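Picking a gripper for opening up old desktops

Two-finger parallel grippers cover most of this work. Check three things before you buy.

Stroke. The Neltard opens up to 70 mm, enough for a drive. The Prastus is narrower but fits between cables better.

Finger length. Short fingers put the gripper body into the drive cage. Measure from the case edge down to the board first.

Camera. A wrist camera beats an overhead one inside a case - the arm blocks the overhead view. Recalibrate after every finger change.

Lay the tower on its side, panel off, and keep small parts in a fixture plate next to it.

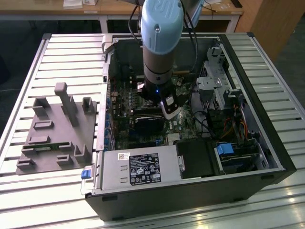

Gripper over the processor heatsink, camera module angled at the motherboard.

Run the first approach at low speed with a hand on the stop button.

Tips by Kaj Eskildsen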